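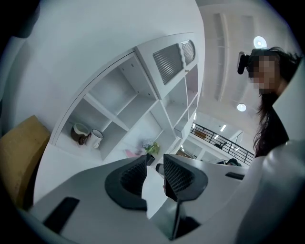 Hi, I'm Celina, and I run Tutaver with Selorm Fiadzo. We organise other people's stuff for a living! Shelves, pantries, linen presses, that cupboard under the stairs with the tent in it. There are two of us, plus Elfriede Marti, who does our books and tells us off about receipts.

I got into this sideways. I was working in the office of a removals firm and kept noticing the same thing on delivery day: boxes going straight from the truck into a brand new built-in, everything shoved into whatever gap was closest, and there it would stay for years. I started going round to friends' places in the evenings with a roll of masking tape and a marker, mostly for fun (and dinner). Selorm was a cabinetmaker then, and he came along one night to fix a hinge and stayed until eleven arguing with me about where mugs should live.

We still argue about that. I say mugs belong in the lowest cubby you can reach without bending, close to the kettle, never more than two deep. Selorm says eye level or nothing. If you book us you may have to listen to both sides.

## How we work

Cubby walls are our favourite job by a long way. Everybody seems to have one now, and most people ring us in a bit of a panic with a great big grid of white squares and no idea what to put in them. My first bit of advice is always to leave plenty of them empty! I mean it. Live with the empty ones for a while, put out the things you use every day (the mugs, your keys, whatever you're reading) and see what wanders over to join them. A small bunch of flowers does more for a wall of shelves than a whole carload of matching baskets, and it's a lot cheaper.

After that we come back and do the proper sort. Everything comes out onto the floor or the bed, we group it, you decide what's staying, and Selorm measures up if anything needs an extra divider or a door. We don't throw out a thing without asking you. I once spent most of a morning with a lady deciding on gravy boats. She kept nine.

A normal session runs from 9 am until lunch. Bigger places take two sessions, and I'd sooner split them up than have you standing in your hallway at teatime, hating every object you own.

## What we don't do

- Garden sheds (spiders, me)
- Photo albums, unless you're sitting there with us
- Selling things on your behalf. We'll drop donations at the op shop on the way home, no charge.

## The Runent shelf

Selorm designed this one himself, and we're pretty chuffed with it. It's a slim insert that splits a deep cubby into an upper and a lower half, so you can get cups underneath and saucers on top without stacking them. He makes them in the workshop behind his place, in white or plain timber, cut to your measurements. Allow a few weeks, longer coming up to Christmas when he's flat out.

## Getting hold of us

Ring or email, either's fine, though I'm hopeless at answering the phone when I'm up a stepladder. Send a quick snap of the shelves or cupboard that's bothering you and please don't tidy it first. We travel anywhere in postcode 2000 and the suburbs close by, and if you're further out just ask, we can usually sort something.

Celina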